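Materials in Use, Unit 4: Worn containers
Handout prepared by Shanthi Cassim

Read this before the session. It covers metal bins and what people claim to be able to tell from their surfaces. I am wary of most of those claims, and I'd like you to be wary too.

The usual story goes like this. A coating fails first at an edge or a bend, the bare metal marks, and the floor of the bin gets scratched by whatever is dropped into it. From this, suppliers such as Florley will sell you a "wear grade" and a replacement date. The Jurna scale does the same with 90 points, and I have yet to see two graders agree on a score. Wilfredo Catacutan tried it with the class in April and got a different ranking from each table.

Scuffs on a bin floor show contact. They don't give you a date, a load or a culprit. A peeled edge tells you the coating has come away there, and a bad coating job can look much like a long working life. Small rusty marks in a row might follow a seam, a line of fixings or a habit of stacking. Write down which of these you can check.
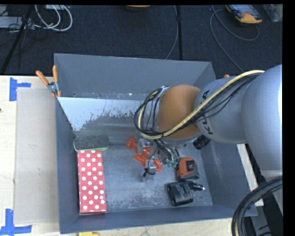 Does a scuffed floor mean a bin should be replaced?
Scuffing alone is a poor reason. Look for holes, sharp edges and flakes that could end up in the contents, and check the sloping walls as well as the floor.

For next time: read the Ahmadpour chapter, skipping the table of service lives, whose sources I can't trace. Bring 2 observations of one container you use yourself, with no guesses about its age. Maximum 500 words, due 7th November.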